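Skunitz Community Help > Manipulation > Teaching by demonstration

Recorded can pickups close too early on playback. Teach by hand or by remote?

Posted by Américo Peixoto, 2025-02-24

Our laboratory is preparing demonstrations for a single arm mounted beside a low gray cabinet. The task is to take hold of a green can while a red can and a water bottle remain on or near the same surface. We have recorded 16 demonstrations by remote control. On playback the fingers frequently close before they are level with the middle of the can. We would appreciate guidance on whether to continue by remote control or to guide the arm by hand.
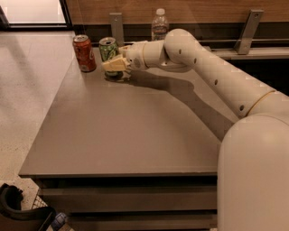
Replies (2)

Leonor Serrano

Remote control is acceptable for this task, provided that the operator pauses before closing the fingers. In our own recordings at Galang, most early closures came from operators who moved and gripped in one motion. The policy then learned to do both together. I would recommend that you proceed as follows.

1. Bring the fingers to the side of the can and stop. Confirm the height before issuing the close command.

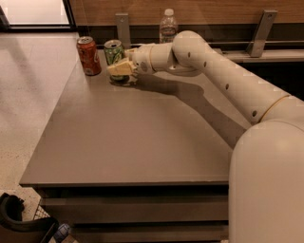 2. Close the fingers and hold still briefly. The recording should contain a clear interval in which only the gripper state changes.

3. Lift slowly, and end the recording with the can still held.

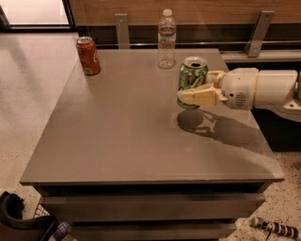

Guiding by hand has one serious drawback — the operator's arms enter the camera view and will not be there on playback. If your camera looks down on the table as ours does, judging a small lift is also difficult. The shadow directly beneath the green can is a useful check when you review the recordings, as is the lower finger under it. Discard any demonstration in which you cannot tell whether the can has left the table.
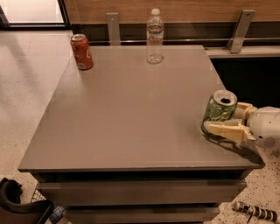
Grip force should be reviewed separately from timing. The Nidadine controller we use accepts values up to 2000, and new operators tend to set it far too high; 822 has served us well for thin aluminum. A can as dented and crinkled as the green one should be replaced before the next session, as its outline no longer matches a sound can. Keep the damaged recordings in a separate folder.

Flellolham_Lab

We guide by hand and have had no trouble. Check your clock settings as well. Ours were 2 frames apart and it looked like the same fault.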